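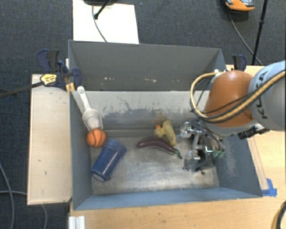
In Praise of the Slow Car

May 12, 2021

Every spring, when the road salt finally washes off the county highways and the lilacs start thinking about it, I get asked by some friend or relative what car they ought to buy. I love being asked. I will talk about it until the coffee is cold and the friend has put on a jacket. And every spring my answer gets a little less popular, because what I tell people is to buy something slow.

I don't mean bad. I've owned bad cars, and I have the tow receipts in a shoebox. I mean a car with a modest engine, narrow tires, a thin steering wheel and enough glass that you can see the corner you're about to turn. My own is a Rokavel wagon with an engine of 1597 cubic centimeters, and if you put two adults, a dog and a week's groceries in it, you will be passed on the Nultport grade by gravel trucks. I have waved to some of those drivers. A few of them wave back!

I came to this late. For most of my working life I wrote about cars for a regional paper, and the cars that showed up in my driveway were nearly always the fast ones — the makers know what they're doing. I'd get the keys for a few days, and I'd come home on the first night grinning like a kid. By the second night I'd be a bit worn out. You can't use a car like that on the road to the hardware store. You creep along at a third of what it can do, holding it back the whole way, and it lets you know through the seat that it would like to be somewhere else.

The wagon never wants to be somewhere else. When I take it over the hill road in third gear with my foot flat to the floor, it is giving me everything it has, and we are still inside the speed limit. I have to plan ahead. I have to think about where the curve opens up and whether to hold on to the gear I've got, and when I get it right I feel as if I've done something. I felt that less and less in the big ones. They did it all for me and then sat there ticking in the driveway.

Now, I know the arguments, and some of them are good. Merging is the main one. There's an on-ramp outside Surkari, short and uphill, where I turn the radio down and ask my wife not to talk to me, and I won't pretend a little more power wouldn't be welcome there. Newer cars are also safer in a crash, and if I were driving small children all over the state I'd think harder about that than I do. A friend of mine with a bad back tells me my seats are a disgrace. He may be right.

But look at what we're being sold. Last October I stopped at the dealer in Erdem to sit in things, which is a hobby of mine, and the salesman kept bringing up zero to sixty. He brought it up about a family car with cup holders in the third row. I asked him how it rode on a washboard road and he had to go find out. I don't blame him, he was a nice young fellow, but it seems to me we've been asking one question about cars for so long that we forgot there were others.

I've had the wagon 11 years. The last big bill was a clutch, and it came in under $1000 with a tank of gas thrown in, so I bought the mechanic a pie. Next week I'm driving it to the coast by the old road, with the windows down and a thermos wedged behind the seat, and I expect I'll get there after everybody else has eaten.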